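The cup club

I was late to my first night at Gatport because I'd gone in the wrong door and spent ten minutes being very politely shown how to fire a bowl by the pottery people downstairs. By the time I found the right stairs it was past seven, the kettle had boiled twice and fourteen students were arguing about thumbs.

Thumbs come up a lot here. The club meets through the school term, years ten to twelve mostly, plus a couple of first-year uni students who never quite left, and for most of this year they've been teaching a pair of robotic hands to handle ordinary things. Cups, socks, a bag of rice, somebody's pencil case. It sounds like nothing! Then you watch a seventeen-year-old spend a whole evening on how to pick up a sock and you start looking at your own hands in a funny way on the train home.

Vasanthi Ranasinghe started the club when she was teaching maths down the road, and she still runs it like a maths class where you're allowed to eat. There's a whiteboard with everyone's name on it and a column headed "What I broke". She fills in her own row first. (The night I visited it said "the good screwdriver, again".)

"I had kids who could write lovely code and had never once had to pick a thing up with it," she told me, while untangling a power board. "On a screen the cup's always where you left it. I wanted them to meet a table."

The students split themselves into two teams back in the first month, and the names stuck. Stoltosik is the careful lot, who write everything down and rehearse each move at a crawl before they'll let it go at normal speed. Wurnus would rather try it and see. They share the same table, the same tea towels and the same tin of biscuits, and they're merciless about each other's work, in a cheerful sort of way.

What they're all working towards is Pärn, the inter-club meet in November, where every team gets a set of tasks on the day and thirty minutes to get through them. You don't know the tasks ahead of time, only the kind of thing to expect. Last year there was a folding one that flattened practically everybody. This year the word is stacking, and in particular stacking hard things on soft things, so that's what has eaten the whole of second term.
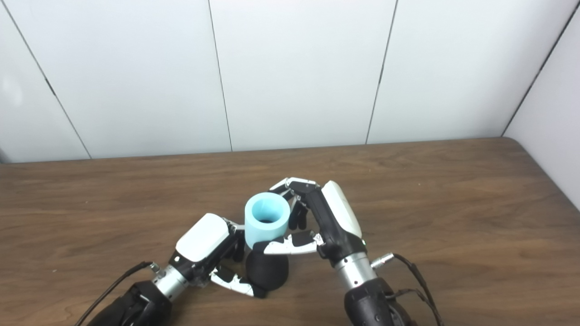
If you've never tried it, put a mug on a rolled-up jumper and then take your hand away slowly. The jumper gives a bit, the mug leans, and your fingers fix it before you've even noticed there was a problem. Now try writing down what your fingers did. One of the Wurnus girls had a go at explaining it to me with a biscuit on a sponge and got so cross halfway through that she ate the biscuit.

The trick, as far as I could follow, is in sharing the job. One hand has to keep the bottom thing still while the other looks after the top thing, and each of them has to put up with what the other one's doing. Push too hard down low and you've shifted the ground under your mate. Stoltosik's notebook has 18 pages on this, with diagrams, and a coffee ring that somebody has drawn an arrow to and labelled "not data".

I asked if I could have a turn at setting up a run and they were very kind about it. I put the cup in the wrong spot, then the right spot facing the wrong way (a cup has a facing, I was told, if you ask the software), and then I leaned on the table at exactly the wrong moment and there was a long, patient silence. My name is now on the whiteboard. My row says "concentration".

What got me was how much of the evening wasn't robots at all. Two boys were sanding down a stool. Someone was doing chemistry homework under the bench because it was quieter there. Parents drift in around pick-up time meaning to stay a minute and end up holding a torch, and one dad has got so involved that he's been asked, nicely, to stop making suggestions.

Vasanthi isn't fussed about winning. She'd like both teams to finish their tasks inside the time, and she'd like everyone to be able to say afterwards what went wrong and why. The students, I should say, are extremely fussed about winning, and there's a bet on with the pottery people that involves a cake.

Gatport takes new members at the start of each term, no experience needed, and they're always after donated cups. Odd sizes are best. Go in by the side door, up the stairs, and if you smell clay you've gone wrong.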